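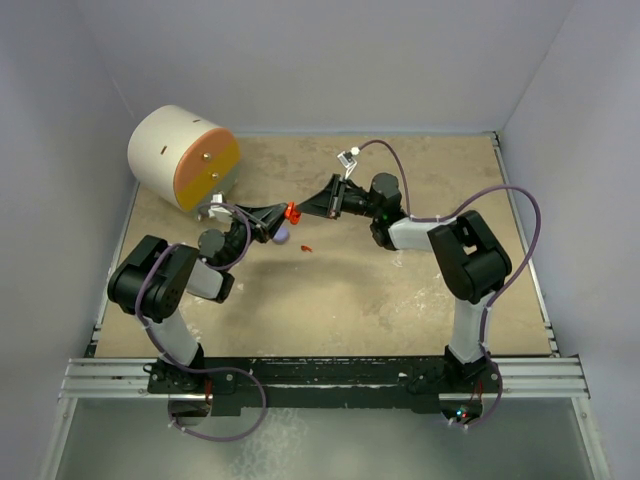
Home | News | Sessions | Minutes | Contact

Trulledstead Sound & Quiet Group
Minutes — 7 February 2025

Chair: Veronika Erdős. Apologies taken as read. Started late, hall key wouldn't turn.

1. Last minutes
Agreed. One correction — the January evening was gongs only, no singing bowls. Changed.

2. Matters arising
Extension lead bought. Blankets back from the wash, one still missing, please look in your cars. Letter to the flat upstairs re low notes after nine: sent, friendly reply, they'd like us to finish by then. Agreed we will.

3. Listening evenings
Numbers up a bit, around 15 at the last one. Long talk about the opening track. Some find the Antal piece too busy in the first few minutes, the piano comes in just when people are settling. Veronika likes it, says it gives the mind something to hold before the slow part. Others would sooner have plain drone throughout. Compromise: Antal stays for February, start from the second section, fade up from nothing. Try it and ask people at the tea afterwards.

Also — can we please stop announcing the tracks. Several people said being told "this one is for sleep" made them lie there wondering if they were asleep yet. Agreed, titles on a sheet by the door, no talking once lights are down.

4. Headphones v speakers
Not settled. Headphones better for the pulsing tracks, which need a different tone in each ear. But we own 8 pairs and 2 of those crackle. Speakers for now. Gevum set to be borrowed again if free, Veronika to ring.

5. Claims on the poster
Draft poster said the music "heals". Not happy with this. A few members feel strongly that it helped them, no one doubting it, but we can't promise it to strangers. New wording: "slow music for rest". Passed, one against.

6. Loltia
Offer from Loltia to play live harp for us in spring. Fee is travel only. Very keen. Needs a chair without arms and somwhere warm to tune. Limit it to three pieces with silence between — no clapping till the end. Date to be found.

7. AOB
Biscuits too crunchy, get soft ones. Rain noise recording is on the shared drive but cuts off with a loud click, do not use untill fixed. Heating to go on an hour before.

Next meeting same place, date by email. Closed 8.40.

3 comments | 15 shares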